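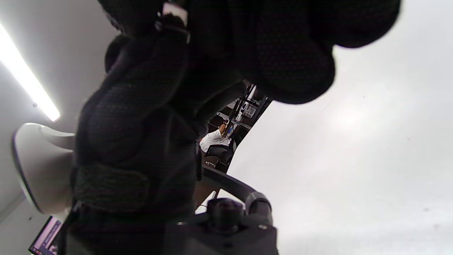

Choosing a work glove

Print this article | E-mail this article

Fit is settled at the wrist. A wide strap spreads the load and keeps the cuff from riding up, and a hook-and-loop closure can be reset with the other hand. Dark knit fabric bends easily between padded segments, but the seams need checking by touch. Mbali Mabuza of Goltari tried 13 pairs in July and rejected two for padding that bunched at the knuckles.

Contact | © Trelivska, August 2019 | Back to top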